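Menolberg Worktable – Set-Up Guide
Reading time: 6 minutes

Section 4. Laying out the top for a cup-and-paper sort

Read section 3 first. The table must be leveled and the frame bolts tight before anything goes on the wood. This section covers the small items: the clear cup, the orange cup and the paper pieces. The Louro item kit has all of them. If you bought the table without the kit, any light plastic cups of a similar size will do.

Before you start

1. Wipe the top with a dry cloth. Do not use spray cleaner on the wood. It leaves a film, and light cups slide on it.
2. Look along the planks for raised grain. Sand any high spots by hand with fine paper and wipe again.
3. Check that cables are clear of the working area. A loose cable can tip an empty cup.
4. Take spare cups and packing material off the table and put them in a bin on the floor, outside the frame.

Note: The top is 900 mm by 700 mm. Measurements in this section are taken from the inside edge of the frame.

Placing the items

5. Stand the orange cup upright near the far edge, at the middle. Leave clear wood all the way around it.
6. Stand the clear cup to the left. Clear plastic is hard to see against pale wood, so place it before the paper and remember where it is.
7. Crumple two pieces of paper lightly and open them again halfway. Lay them flat near the front edge with a gap between them. Pale green and white paper from the kit works well. Plain notepaper is fine too.
8. Leave the middle of the table bare. 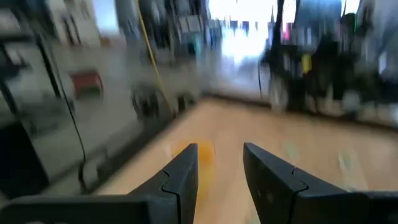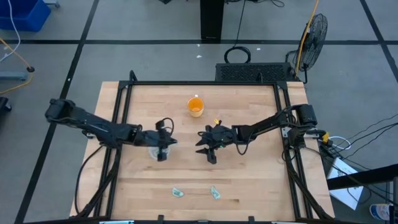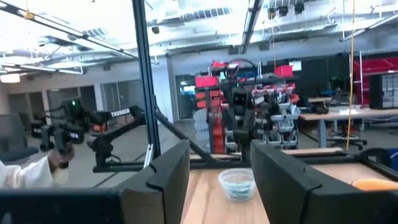
9. Put a small pencil tick on the wood beside each item once you are happy with the layout. Ticks should be light enough to rub out later. Do not use tape – it lifts the finish, and cups catch on the edge.
10. Write the layout on the card in the lid of the kit, with your initials. Leena Toivonen's blank cards are at the back of this guide and can be copied.

Caution: Do not stack the cups on the table. They wedge together, and the clear ones crack at the rim when pulled apart.

Caution: Keep drinks off the top. The butcher-block surface is oiled, not sealed, and a wet ring will raise the grain in 12 hours or less.

Resetting between rounds

11. Return the cups to their ticks first, then the paper.
12. Replace any paper that has gone flat. Flat pieces cling to the wood and are slow to pick up. Flivis refill packs are part number 106.
13. Check the floor on all sides. Small pieces roll a long way on concrete and end up against cabinets or under the frame.

At the end of the day

14. Put the cups back in the kit upside down.
15. Rub out old ticks with a soft eraser. Marks left until July on our first table never came out fully and had to be sanded.
16. Re-oil the top when it starts to look dry. Use a thin coat of Damska wood oil, leave it overnight, and buff with a clean cloth before the next layout.

Note: If the top has been re-oiled, repeat step 1 twice. Fresh oil feels dry before it is.

Section 5 covers the larger items, including bowls and lidded boxes. Corrections to this section go to Glória Falcão, who keeps the master copy. Section last revised February 5, 2025.

Contact | © Menolberg | Back to top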